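Home | Projects | Student Work | Archive | Contact

Surfaces for Shared Work Tables: A Small Study of Glare and Cleaning in the Grasmont Study Room

Project report, interior materials course
Apolline Hamel and Seija Suominen
2023-08-13

1. Background

The study room in the Grasmont building is used by students from all years. In spring the school replaced the old painted tables with new ones which have a pale wood-grain laminate top. Soon after this, we heard two kinds of comments from the other students. Some of them liked the new tables very much, because the room feels warmer and bigger. Others said that they get tired eyes when they read there in the evening.

We decided to make this the subject of our project. Our teacher asked us to keep the question small, so we limited it to the table surface and the ceiling lights. We do not discuss the chairs or the height of the tables, although several students wanted to talk with us about the chairs.

2. Questions

We wanted to know how much the light from the ceiling disturbs a person who reads or draws at the table. We also wanted to know if the surface is easy to keep clean with the products that are already in the room. A third question came later, during the interviews. It concerns the printed grain and if people notice it at all.

3. Method

We placed a short paper form on the tables and collected it during 20 days. We received 132 forms which could be used. A few forms had only drawings on them and we left these out.

In addition, we had longer talks with eight students who use the room almost every evening. Each talk was done at the table, with the ceiling lights on, and we asked the person to show with a hand where the light was disturbing. Apolline wrote the notes and Seija asked the questions. For the cleaning part we made marks with pencil, coffee and a Lirlow felt pen on one table, waited one night, and wiped them in the morning with a damp cloth.

4. Results about glare

The glare is strongest in the part of the table which is far from the sitting person. On the pale surface it makes a whitish patch, and inside this patch the grain is difficult to see. Closer to the body the tone becomes more even and the reading is comfortable. This was the same opinion in nearly all the talks.

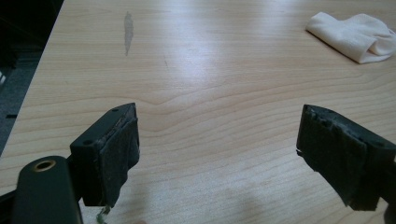
Students who read from a book did not suffer much, because they hold the book near and it covers the table. Students who draw on large sheets had more problems. When they look up from the white paper, they meet the bright patch directly, and two of them told us that they turn the chair sideways to avoid it. One student puts her dark jacket on the far half of the table. We tried this also and it helps, but it is not a solution for a room with many users.

We believe that the slightly glossy finish is the main reason and the pale color is the second reason. We could not separate these two things completely, as we had no matt sample in the same color. Pagano, the supplier we wrote to, offers a matt version of a similar laminate, but the sample did not arrive before the end of the project.

5. Results about cleaning

The pencil marks went away at once. The coffee needed a second wipe. The felt pen stayed as a weak shadow, and we removed it later with the Zatum spray from the cupboard. In general the smooth surface is easy to clean, and the students who clean after group work were satisfied with it.

6. Results about the grain

Most people answered on the form that the tables "look like wood" and they had not thought more about it. In the talks we asked them to look carefully. The fine lines are wavy, and at one place they bend down and rise again, like a shallow letter V. Once a person has found this shape, it is hard to stop seeing it. One of the students said he now always puts his cup there.

7. Discussion

The budget for changes in the room is 2,872 euros, and new table tops are not possible with this sum. We suggest to put diffusers on the ceiling lights first and to repeat our form afterwards. Large gray desk pads for the drawing students are a cheaper choice, but they must be stored somewhere and the cupboard is full.

Our study has weak points. All the forms were collected in a period with long daylight, and the results in winter could be worse. We also did not measure the light with an instrument, so what we write about the glare is based on our eyes and on the answers of the others.

We thank everybody who filled in the form.

Related projects
Sound Between Two Reading Rooms
Where Do the Bags Go? Storage at the Entrance
Repainting the Grasmont Stairs
A Coat Rack for Wet Days

This site uses cookies to remember your settings. By continuing to browse you accept our use of cookies. Accept | Learn more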